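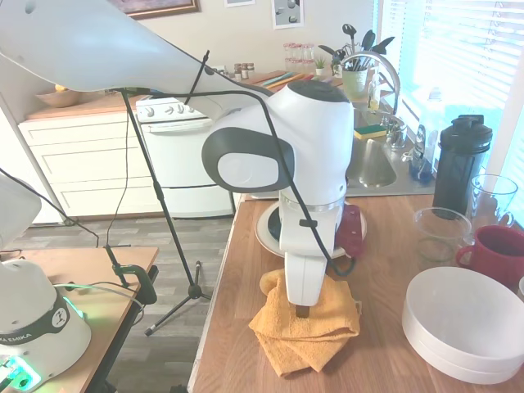
Issue 5, page 2

Why Does a Towel Drink Water?

Imagine that you knock over a glass of milk at breakfast. The milk runs over the table, and it is already close to your homework. What do you take? You take a towel, or a cloth, or maybe a piece of kitchen paper. You do not take a plastic bag. Everybody knows that a plastic bag will only push the milk to another place. But why is it so?

To understand this, we must look at the towel from very near.

A towel is made of threads

If you look at a cotton towel with a magnifying glass, you will see many small loops. Each loop is a piece of thread, and each thread is made of many thin hairs which are twisted together. These hairs are called fibers. Cotton fibers grow on a plant, around its seeds. One fiber is much thinner than the hair on your head.

Between the fibers there are very small spaces. When the towel is dry, there is air in these spaces. When you put the towel on the milk, the milk goes into the spaces and the air goes out.

Water likes to climb

Now comes the strange part. Water normally runs down. Rain falls down, rivers go down the hill. But in a very narrow space water can go up! It happens because water holds on to the things it touches. It takes hold of the wall of the small space and pulls itself a little higher. The water behind it follows, because water also holds on to itself. Scientists call this capillary action. It is a long name, but you can think of a row of children who hold hands and climb the stairs together.

The narrower the space, the higher the water can climb. In a wide glass you can see only a tiny curve at the edge, where the water touches the glass. In a thin paper or a thin thread it can climb as high as your finger, and sometimes more.

Plants use this too. It helps the water to move through the soil and inside the plant.

Why the plastic bag does not work

A plastic bag has no fibers with spaces between them. It is smooth and closed. Also, water does not like to hold on to this kind of plastic. It stays together in round drops and rolls away. For a raincoat this is very good. For spilled milk it is not.

Cotton is different. It is made of cellulose, and water holds on to cellulose very well. Some of the water even goes inside the fiber, and the fiber becomes a little fatter. For this reason a wet cotton towel feels heavy and needs a long time to dry.

Try it at home

You need two glasses, some water, food color and one sheet of kitchen paper.

Fill one glass with water and put in a few drops of food color. Put the empty glass next to it. Roll the paper into a long strip. Place one end in the colored water, and the other end in the empty glass. The end must reach almost to the bottom.

Now wait 40 minutes. Look sometimes how far the color has come. First it climbs up the paper, then it goes over the edge and down. After some time it begins to drip into the empty glass. If you leave it for the whole night, the water will be at nearly the same height in both glasses.

A letter from a reader

Ildikó Somogyi wrote to us: "My new towel did not dry my hands well. Now it is old and it works better. Why?"

Good question, Ildikó! New towels often have a soft layer on the fibers, which comes from the factory. It makes the towel nice to touch, but it also keeps the water away. With each wash a part of this layer disappears. Fabric softener can leave such a layer again, so it is better to use only a little of it for towels.

In the next issue Feng-yi Mak will explain why soap makes bubbles.

We use cookies to remember your settings on this site. Accept all | Only necessary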